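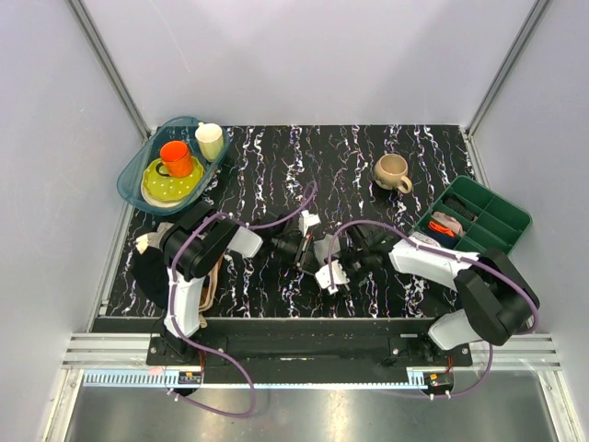
Yasaman Golestani wrote under my last post that rules for a bench this size are a waste of paper, and that if two small arms bump into each other you pick them up, say sorry to them and start again. She has worked with robots longer than me, so I did not answer quickly. I wrote three replies in December and deleted all of them. This post is the fourth one.

I agree with half of it. Our arms are light and slow, and I don't think they can do to a person what a factory arm can do. But most of my rules are not for the safety of people. They are for the safety of the recordings, and a little for the cups.

At Flelteck we have been doing table tasks with two arms on one rail. Pick up a mug, put it on a plate, move the plate in the tray, and so on. It sounds like child's play and for a person it is. When I started, the only written rule was a yellow note saying "home the arms first please". Everything else was in somebody's head, mostly in the head of Yasaman Zarei, and when she was away we did everything a bit differently from each other.

Then we looked at our old recordings. There were 1,452 of them, and my job was to say which ones we could use. I had to throw away over 700. The arms had done nothing wrong in most of those. The starting position was different, or somebody had swapped one cup for another and not written it down, or a hand came in to fix something while the recording was still running. I watched so many hands. After that I asked if I could write the rules properly, and my supervisor said yes before I finished the sentence.

So these are the ones we kept. I give them as they are on our wall, with my comments after.

Both arms go to the home position before anyone reaches over the rail. Home is a position, and "stopped" is not the same thing. An arm that is stopped above the table may be waiting for its next command, and you cannot see the difference by looking at it. We learned this with a teapot.

One person holds the stop button and does nothing else. This was the rule with the most arguments. People say it is boring, and yes, it is boring. We change the person after every 50 runs.

The middle of the table belongs to one arm at a time, unless the task is a handover. The grippers can come very close to each other there, and with a plate between them they need to. In all other tasks there is no good reason for it. The left arm has priority. We chose left with a coin, so please don't look for science in it.

Cables are checked with the arms at full reach. I used to check them at home position, where every cable looks fine. The correct way is to move each arm slowly to its farthest point and watch the loop for the whole way. If it pulls, or if it goes in front of the gripper, we fix it before the first run and not "after this one".

Cups and plates are listed by name, and the list has a photo of each one. "The light mug" is not a name. I have a cream cup and a beige mug, and for me these are two colours, but my colleague would call both of them beige and he would not be wrong. Now each has its own short code. The code is also written for the direction of the handle at the start, since a handle turned away makes a different task for the arm.

Nothing goes on the table which is not on the list for that day. If small things stay at the side in the organizer, they are written down too. I was not strict with this before. I thought that an object in the corner is like furniture. But if it is there on one day and gone on the next, your recordings have a difference that you did not plan, and later you will lose an afternoon finding it.

Hands out means the run is finished. If you touch anything during a run, the run is marked as bad, also when it looked beautiful. This one hurts the most.

A friend at Drirex asked me if these follow some official standard. No, they don't, and I want to be careful about this. The official standards for robots are about risk to people, and you should read them and do your own risk assessment for your own machine. What I wrote is house rules. I think both are needed and I would not like anyone to print my list, put it on the wall and believe that the safety part is done.

About the waste of paper: the whole list is 2 pages, and the second page is only the cup codes. Zarei wanted it on one page. I tried a smaller font and then I could not read it from the chair with the stop button, so it went back to how it was.

What I still don't have is a good rule for when to stop for the day. We get tired and then we write "same as before" in the log, when it was not the same as before. Golestani, if you are reading, maybe you have an idea for this one? You may also tell me again that I am too serious, the comments are open until I go on holiday.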